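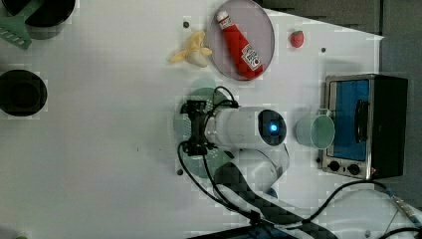

Codanska play kitchen set, 4 stars

Bought in October for my niece's fourth birthday and used most days. The ketchup bottle is the favorite – it nearly spans the big plate. The partly peeled banana comes second. The strawberry is small, so I keep a close eye on it.

The colors are soft and go together well. I'd have liked a second mug. Delivery took 10 days and one order email never came, but Huia Kereama at the store sorted that out by Friday.

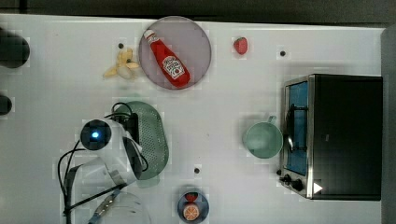
Plate, ketchup, banana and strawberry, with the mint-green mug by the toaster oven.

Would buy again at the sale price.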